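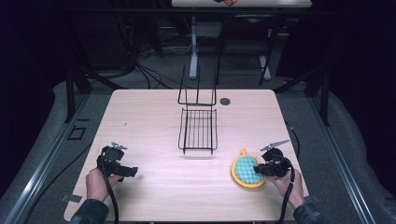

Black wire dish rack on the light wood table.

1/ Some notes on washing dishes by hand for a year. The dishwasher in my apartment died in February and the landlord, Nurkico Property, offered me $40 off the rent if I'd go without one. I said yes. Long thread.

2/ I live with one roommate, Yolanda Schumacher. We both cook most nights. I expected to hate this and I mostly don't. I do have opinions now.

3/ Order matters more than soap. Glasses first, then silverware, then plates, then anything with grease on it. I used to start with the worst pan to get it over with, and then everything after it got washed in pan water.

4/ Soap: I tried five brands. The cheap one from the Birkent Street grocery works as well as the others. You need less than you think. A squirt in a bowl of hot water, dip the sponge in that.

5/ Sponges go bad fast. I switched to a brush with a replaceable head and cotton rags that go in with the towels. The brush can't get into the corners of a lasagna dish, so I still keep one sponge under the sink.

6/ Soaking. Oatmeal and eggs need cold water, and right away. Hot water sets egg. Rice can sit overnight and comes off by itself in the morning. Cheese is the worst and I have no method for it.

7/ Drying. We air dry everything except knives and the cast iron. Towel drying a full load adds 10 minutes and the towel is damp by the third plate. The knives I dry by hand and put away, no exceptions.

8/ A wire rack with an open bottom dries faster than the plastic one I had before. It does drip, so you want a mat or a tray under it on wood. Plates face the same way with a gap between them. Bowls go at a slant or they hold a puddle in the foot.

9/ We had one real argument, over whether a pot "soaking" for two days counts as soaking. The rule now is that whoever cooks doesn't wash, and nothing stays in the sink past breakfast. Yolanda wrote it on the fridge - I signed it.

10/ Water. People keep telling me a dishwasher uses less. Probably true if you leave the tap running. I fill one basin to wash and one to rinse. Our bill went up about $3 a month, so I'm still ahead.

11/ Things I gave up: the blender with the fixed blade, garlic press, any travel mug with a gasket. If I can't get my hand or the brush in it, it went to the thrift store on Chauvin Avenue.

12/ Would I go back? The lease is up soon and the place we're looking at in Drirkov has a dishwasher. I'd use it for plates and glasses. Pots I'd keep doing by hand - I like having the radio on for that.

13/ Someone asked about gloves. Yes in winter. Get them one size up so they come off without a fight.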